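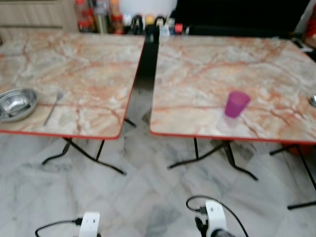

Who should set the tables when a two-gripper unit does the clearing?

The person who works the shift with it should set them, from a written layout kept at the station.

Tips for Staff Kitchens: Working Beside a Clearing Unit
Last revised 11/15/19

These notes are for small staff kitchens and break rooms where cups, bowls and spoons are picked up by machine and the rest of the job is still done by hand. They come from the Beltudetti site, which runs one Wollia unit on the day shift, and from the Plunderov site, which runs two. Settings are given as they appear in the Wollia menu. Other makes use different names for the same things.

Before the shift

Set the tables first, then power up the unit. A table moved after startup has to be taught again.

Lock the legs on folding tables and press down on each corner. If the top rocks, fix it or swap the table. A gripper closing on a cup at a height that has changed by a finger's width will push the cup over.

Where two tables stand side by side, pick one gap and keep it. Some crews close the tables up completely. Others leave a narrow gap, as with the pair at the top of the page, and that works well as long as nothing is set down within a hand's width of it. Mark the leg positions on the floor with tape. Crossed legs have four feet per table; taping two feet on opposite corners is enough.

Wipe the tops before the first run. Dried syrup holds a plastic cup harder than the default pull can overcome.

Run cables before people arrive. A cable that has to cross open floor gets a flat cover, beveled on both sides. A cable that loops up from the top of a gripper needs slack for full travel and no more. Check it at the farthest reach of each arm, by hand, with the drive off.

Table surfaces

Printed stone patterns with light veining are common on folding tables and are harder on the vision system than plain tops. The veins get read as edges. Run the surface teach routine with the table bare, once with the room lights on and once with the blinds open if the room has a window. Store both. At Beltudetti the bare-table teach is done on the first working day of each month, by whoever opens.

A tablecloth is not a fix. It moves.

If the trim on the table edge is a strong color, check that the unit isn't reporting it as an object. The event list will show the same item at the same place on every pass. Draw the work zone just inside the trim and the false report stops.

What to put where

Cups. One to a spot, upright. A strongly colored plastic cup on a pale top is the easiest item there is, so use one for the first test of the day. Clear cups are the worst and should go in the hand-clear tray.

Bowls. Shallow stainless bowls reflect the ceiling lights and whatever is above them, including the grippers. Keep them in from the edge. A bowl near the side border of the work zone is often only half seen and gets skipped. Use the rim grasp, and set closing force to 200 on the Wollia scale, which runs from 0 to 1000. The factory value for bowls is higher and will dent thin ones over time.

Spoons. A thin metal spoon lying flat is slow work for any gripper. Laid diagonally beside the bowl with the handle toward the front edge, it can be reached from above without touching the bowl. Laid parallel to the edge and close to it, it tends to be pushed off. If your crew has one habit to change, it is this one.

Knives. Hand only, at both sites.

Bottles and jars. Condiments stay off the tables and on the back counter, outside the work zone. Do not draw the zone generously in order to include the counter "for later." Squeeze bottles with the cap open have been picked up by the body at Plunderov, with the result you would expect.

Floor

Nothing goes on the floor under the tables. Bags, crates and spare cups all end up there within an hour of opening. The unit does not look under the table, and a foot that finds a bag will find the cable next.

Glossy tile shows reflections of table legs. This makes no difference to the grippers but it does confuse the floor sensor on the mobile base, if yours has one. Error 2260 is the usual sign. Clear it at the panel, wipe the sensor window, and restart the run from the first table. If 2260 comes back twice in one shift, log it and finish by hand.

Error 989 is different. It means a gripper closed and the width reading doesn't match any stored item. Stop, open the gripper from the panel, and take the item out yourself. Never pull an item out of closed fingers.

During the run

Stand on the side away from the cables. The person on station has two jobs - reloading the table and watching the event list - and should not be given a third. At Beltudetti the station person was also answering the kitchen phone for the first weeks, and most of the missed 989s date from then.

Keep hands off the tabletop while either arm is moving, including the table it is not working on. The change from one table to the next takes less time than people expect.

If you want to add a cup in mid-run, use Pause, set the cup down, step back, then Resume. Pause holds the arms under power. Stop does not, and an arm holding a full bowl will sag after Stop.

Empty all liquid first. A cup with an inch of coffee in it is a hand job.

What changes for the crew

Clearing used to be a walking job at both sites. It is now mostly a standing job with short reaches, and it is harder on the lower back. Put an anti-fatigue mat at the station, beveled like the cable cover, and rotate every hour. Plunderov rotates every 45 minutes and gets fewer complaints.

The wash station feels it as well. By hand, dishes arrived in stacks a few times a shift. From the unit they arrive singly and all the time, and the person washing never gets a break in the flow. Place a buffer rack between the unit and the sink, and let it fill before starting a load.

Setup time went up. Teaching, wiping, taping and testing take a good part of the first hour, and this should be written into the schedule as paid work with its own line. It was left out of the first schedule at Plunderov and people came in early to do it. That was corrected in February.

Ask the crew before changing grasp settings. The person who reloads the tables knows which bowls slide and which don't, and this does not appear in the event list.

Nobody should be on station alone in their first week. Pair a new person with someone who has cleared both types of error without help.

New staff also need to learn the hand method, start to finish. The unit will be down some days. A crew that has only ever reloaded tables is slow at clearing them, and the dining area backs up quickly.

Decide who is allowed to change the zone and write the job title on the panel. At Beltudetti it is the shift lead and the opener. When everyone can change it, the zone drifts a little each day until it includes the counter.

End of shift

Park both grippers with the fingers open. Wipe the finger parts with a damp cloth and dry them; no degreaser on the pads. White housings show coffee and sauce early, so wipe these too and look for hairline cracks at the corners while you are there.

Coil cables in loose loops, wider than a dinner plate. Tight coils near the connector are the main cause of dropouts the next morning.

Fold the tables only after the unit is off and the cables are up. Leave the floor tape in place.

Write down in the log: items skipped, any 989 or 2260, any table moved, and which rack the hand-clear items went to. One line each is fine.

Spare parts

Finger pads for the Wollia fit either side. The Song pads sold as a replacement are slightly thicker and need a new width teach for every stored item, cups included. Do the teach before the shift, and keep the old pads in the drawer until the new set has run a full day. Do not mix the two types on one gripper - the fingers close off center and thin spoons roll out.

Cable covers wear at the bevel first. Replace a cover when the bevel lifts at either end.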